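October 15, 2022

When I moved to Durnport in February, my beads and buttons traveled in old jam jars. It looked nice on the shelf, but each time I wanted one small button I had to pour the whole jar on a plate, and then put everything back with a spoon. I did this for many months and I complained each time.

My friend Emília Rusnák does a lot of embroidery, and she told me to buy a clear box with compartments. I was slow to agree - I thought such boxes were for fishing hooks and screws. Then I started to look at them properly, and now I have opinions. I like a lid that is joined to the box, so it cannot get lost. I like to see through the walls. A light wooden table under the box is also a help, as the eye finds things quickly.

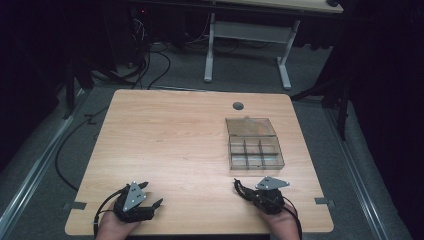
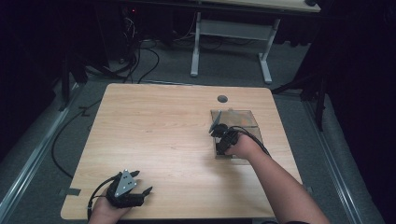

Do you need to put labels on a clear box?

Only for things that look almost the same. I put labels on my two sizes of white thread buttons, and the rest I can recognize through the plastic.

My sorting is still not finished. The glass beads from my grandmother are done, and the metal snaps too. The wooden buttons are too thick for small compartments, so they stay in the jar from Pamura with the green lid. There is also one button with 1937 on the back, and I don't want to mix it with the others. For now it lives in a teacup, and I must remember not to make tea in it.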